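Six jars and one lavender basket

Posted by Els Verschueren on March 30, 2025

My tea and my spices lived for a long time in paper bags with a clothespin on each. I knew it was not a good system. When I wanted cumin I opened four bags and smelled all of them, and in the end I used paprika. My sister visited in February, looked in the cupboard, and said only "Els." So I decided to buy jars.

I am slow with buying things. First I made a list of what I wanted. A lid that sits well. A shape that is easy to put in a row. And some color, because my kitchen is white and gray and in winter it makes me a little sad. I looked at glass, but with glass you see how much is left, and I prefer not to see it every morning. I looked at tins from Tolia, and they were nice, but the ones I liked were sold out in every size except the very big one.

Then I found ceramic jars with a lid and a small brass ring on top. The shop is called Van der Linden, it is on the way to my dentist, and it has a table near the door where the single pieces stand. You do not have to buy a set. You choose each color yourself, and this took me two visits. The price was 20 each, and when I bought the last ones the lady gave me a small paper bag of felt dots for under the bottoms. I have used the dots on a chair.

The colors are soft ones. I have greens, a teal, a light blue, a yellow that is almost green, and a mustard. The mustard I doubted for a long time. Next to the sage it looks very good, much better than it did alone on the table in the shop.
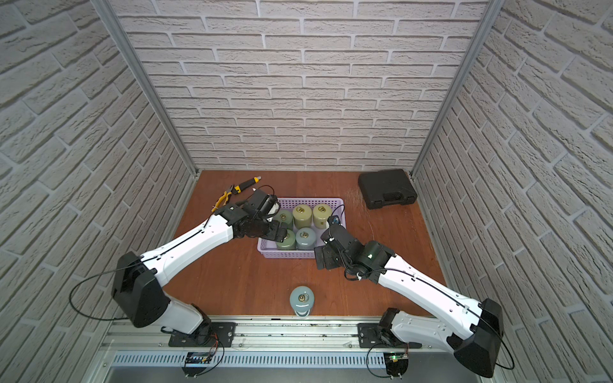
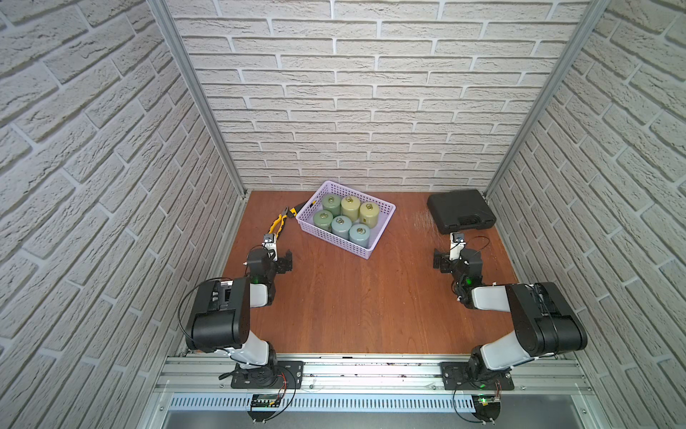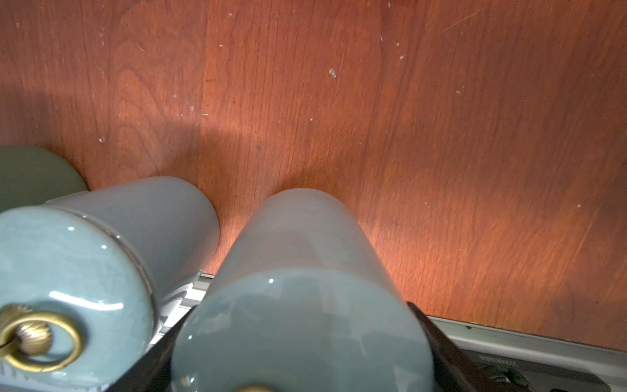

4 min read

The basket is lavender plastic with small holes in the sides, and it cost much less than one jar. I put the six jars in it in two rows of three, and they fill most of it. I like that they stand close together. With more space between them I think they would fall against each other each time I move the basket, and ceramic against ceramic is a sound I do not enjoy.

My first order was by color, light to dark. It was beautiful and I could not find anything. Now I have it by use. In the front row are the muted green, the teal and the powder blue, and these are for every day: black tea, oats for the topping, and sugar. In the back row are the sage, the pale yellow-green and the mustard. The mustard one has turmeric, so if I spill a little on the lid I do not need to worry so much.

About the brass rings I want to say something, because a reader asked me last time if I polish metal things. I do not. On the sage jar the ring is a bit worn and a little green already, with a small fluted knob that holds it. I like it in this way. If you want it shiny you can rub it with a soft cloth and a drop of lemon, but please keep the lemon away from the glaze until you have tried it in a hidden place. The glaze has very fine lines in it, like an old teacup, and I do not know what lemon does with such lines.

I must also warn you about laying them down. They are round, so on their side they roll, and my kitchen floor is tile. When I wash them I put a folded towel on the counter first and the jars on the towel. The lids I wash by hand with warm water, then I leave them upside down for one night.

For labels I tried three things. Chalk pen on the glaze came off on my fingers. Paper tape stayed, but it looked like an office. Now I have small cards from Tulik, the ones with a hole, and I hang each card on the brass ring with a piece of cotton thread. My husband says it looks like the jars are for sale. He can find the sugar now, so I let him talk.

The basket stands on the second shelf, on the left side, where before was the fondue set. The fondue set is in the hallway closet and I have to find a better place for it before next winter. I also still have 4 paper bags, with things I use maybe once in a year, star anise and such. For these I am thinking of two more jars, but then the basket is too small, and I would need the longer one from Clilholm, and I have to measure the shelf. It is 38 centimeters deep, but there is a pipe at the back.

If you have this kind of jar for a longer time, please write to me how the lids stay. I would like to know it before I put coffee in one.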